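Cable slack and grip limits on a two-arm kitchen build

I'll start with what I don't believe. I don't believe a pair of arms in a home kitchen saves anybody time, and I don't believe the build guides that say you can set one up over a long weekend. Mine ate most of June. What I can give you is the part those guides skip, the tuning between "it moves" and "it can pick up a bowl without me standing over the off switch."

My controller is a Korent board running Lastier, the free motion package. If you use something else the menu names will differ but the order should hold.

Step 1. Check your cable slack with the power off.
Move each arm by hand to the farthest spot you plan to use, then roll the wrist both ways. The cable should never go tight. The Plillura wiring guide wants everything strapped flat to the arm. I tried that and pulled a connector half out of its socket on the first full wrist roll. Leave a loop. It looks sloppy and I have stopped caring.

Step 2. Set the counter height in software, then set it again.
Touch one closed gripper to the counter at the front edge, the middle and the back, and save all three. Don't trust a single point. My counter is not level and yours probably isn't either. Add your safety margin after you've saved the points, or you'll be adding it to a guess.

Step 3. Turn the grip force down.
Lastier ships with a grip setting of 2000 on a scale it never explains. That is far too high for thin plastic. I ended up at 377 for bowls. Start at 156 and work up in small steps until the bowl stays put when you tug it. If you go straight for a number you read on a web page, mine included, you deserve the cracked rim.

Step 4. Teach the approach for each shape.
A rim grip on a bowl and a reach down into a pan are separate moves, and I'd be suspicious of any preset that claims to cover both. Record the reach from above, stop short, close slowly, lift a little, pause. The pause matters more than the lift. If the bowl is going to tip, you want to find out while it's still low.

Step 5. Run it on a messy counter.
Every demo I've watched uses one object on a bare table. That tells you very little. Put your normal stuff out and leave it there.

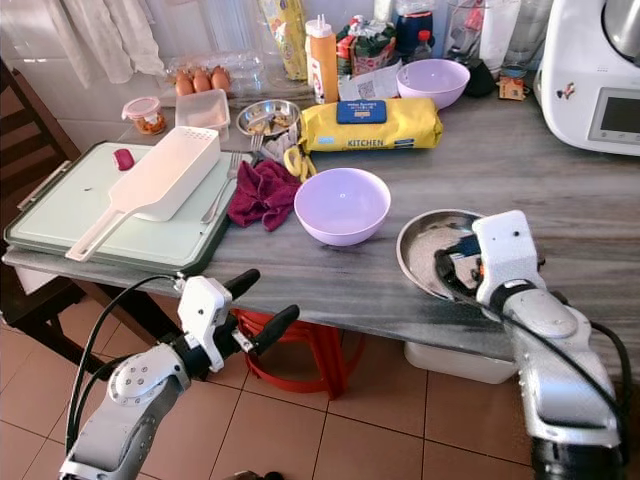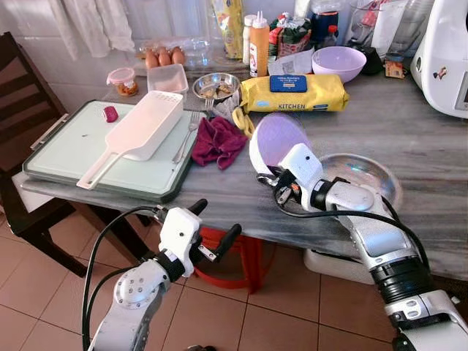 Log every run, even the boring ones. Lastier saves a file per run and mine are numbered up to 3119, though plenty of those are me hitting stop early. Write down which object, which grip setting and where it sat on the counter, because the log doesn't record any of that. Position is the one I'd be strictest about. A lavender bowl with a shiny steel one right behind it, as in the second photo, leaves the fingers less room than the same bowl by itself, so I keep those as separate entries. Lumping them together makes your averages look better than they are.

If you get errors on the wrist joint after all this, go back to Step 1 before you touch any settings. I lost an evening to Lastier's filter options when the fault was a plug that needed pushing in.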